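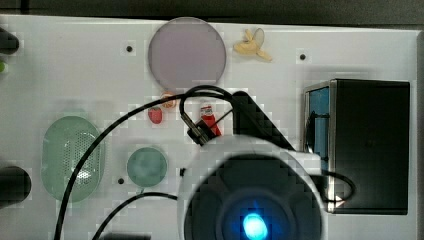

Play food and plates on the sorting panel at our Anmont site, with the wrist of the arm in front.

Home News Sites Careers Contact
Category: People and Workplace
5 min read

Kolance has received a number of questions from employees, families and client organizations about the robotic arm now in use in the returns room at Anmont. This thread sets out what the arm does, what it does not do, and what has changed for the people who work beside it.

First, the work itself. Kolance cleans, checks and repacks play kitchen sets that are loaned to child care centres under the MacLeish program. Sets come back in mixed condition. Pieces go missing, and pieces from other sets turn up in their place.

The MacLeish catalogue lists 174 separate pieces. Many are small and some look very much alike. Until this spring every one of them was picked up, looked over and put into a bin by hand.

The arm was supplied and fitted by Tokeck. It works at one of the sorting stations, over a white panel. An employee spreads the pieces out, starts the cycle and stays at the station while it runs.

The arm picks up pieces it recognizes and moves them to the correct bin. Anything it does not recognize, or cannot grip after two tries, is left on the panel for the employee.

Flat items remain the most difficult. A plate or lid lying flat on the panel gives the gripper very little to take hold of. For the time being, employees lift these by hand at the end of each cycle.

Soft and odd-shaped pieces are mixed. The peeled banana is handled well from one side and poorly from the other. Staff at the station learned this before the supplier did, and their notes have gone to Tokeck.

The arm does not inspect. Cracks, bite marks, loose parts and worn paint are judged by a person, and this will continue. A piece does not return to a child care centre until an employee has held it and passed it.

On jobs. Twenty people are employed in the returns room. The same 20 positions are in place today, and no hours were reduced when the arm was brought in. Kolance gave this undertaking in writing before the equipment was ordered.

We recognize that an undertaking about today does not answer every question about next year. Any proposal to change staffing in the returns room must be put to employees in writing, with 75 days for reply. That period applies at Anmont only. Other sites keep their present terms.

On pay. Employees who complete the station training receive a higher hourly rate for all of their hours, including hours spent away from the arm. Training is open to everyone in the room and takes place in paid time.

On pace. The room's target was 200 sets a week before the arm arrived and it is 200 sets a week now. Several employees asked that the target be left alone for the trial period, and management agreed.

Yasmine Ramadan leads the returns room and was among the first to be trained. With her permission, we share part of what she wrote in the site newsletter.

"My wrists are better at the end of a shift. I used to pinch and turn small pieces for hours. Now I do the checking, and my hands get a rest between trays. What I miss is the talking. We used to sort across one table and now I mostly face a machine."

Her second point was raised by others as well. The stations were first laid out in a row, facing the wall. They have been turned so that employees face one another again. The move cost the room part of a morning and one power outlet had to be relocated.

Bianka Hajdu represents employees on the site safety group. She asked for three changes before the trial could proceed: a stop button within reach of either hand, a clear rule on who may reach over the panel and when, and better routing of the cables.

The first two are done. The third is partly done. Loose cable near the wrist of the arm can pass over the pieces while it works, and employees have found it in the way when they clear the panel. Tokeck has been asked for a shorter set and a proper guide. We will report when these are fitted.

Ms. Hajdu also asked that the safety group receive the stop records – every occasion on which a person halted the arm, with the reason given. These are now posted on the board by the lunchroom door. Names are left off.

No employee will be questioned or marked down for stopping the arm. Stopping it early is the correct action when in doubt.

On cameras. The station uses a camera to find pieces on the panel. Images are kept for the purpose of correcting sorting errors. They are not used to measure a person's speed, breaks or attendance, and supervisors do not have access to them. This is set out in the site privacy notice, which was revised for the trial.

On rotation. Some employees enjoy working with the arm and some would prefer to avoid it. Both are acceptable. No one is placed at the station for more than half a shift, and an employee may ask to be left off the rotation without giving a reason. Four have done so to date and their duties are unchanged.

A new task has also appeared. When MacLeish adds a piece to the catalogue, the arm must be shown it many times, in different positions, before it can sort it. This was first assumed to be a job for the supplier. It is now done in the returns room, by employees who asked to learn it, at the trained rate.

Several have told us it is slow work and that they like it. One has told us it is slow work and that she does not. We thank all of them for their candour.

There have been problems. In the first weeks the arm often placed strawberries in the bin for tomatoes, and one tray of sets went out wrong. The centres concerned were contacted and the pieces replaced. Bin checks at the end of each tray were added afterward and remain in place.

The station was also out of service for two full shifts while a part was awaited. The room returned to hand sorting on both occasions. Kolance intends to keep every employee practised in hand sorting, and the hand tables will stay where they are.

Comments from employees on the trial so far are being accepted until June 30, 2025. They may be given to Ms. Ramadan, to Ms. Hajdu, or left unsigned in the box at reception. Comments in any language are welcome and will be translated.

A full review will take place in October. Employees will see the findings before they are shared with MacLeish or with Tokeck. The review may recommend that the arm be kept, changed or removed.

Client centres do not need to do anything differently. Please continue to return sets in their original tubs, rinsed where possible, with the piece list on top. Missing pieces should still be marked on the list – it saves the room a good deal of searching.

Questions about this thread may be sent to the Anmont site office. Replies posted here are read during office hours.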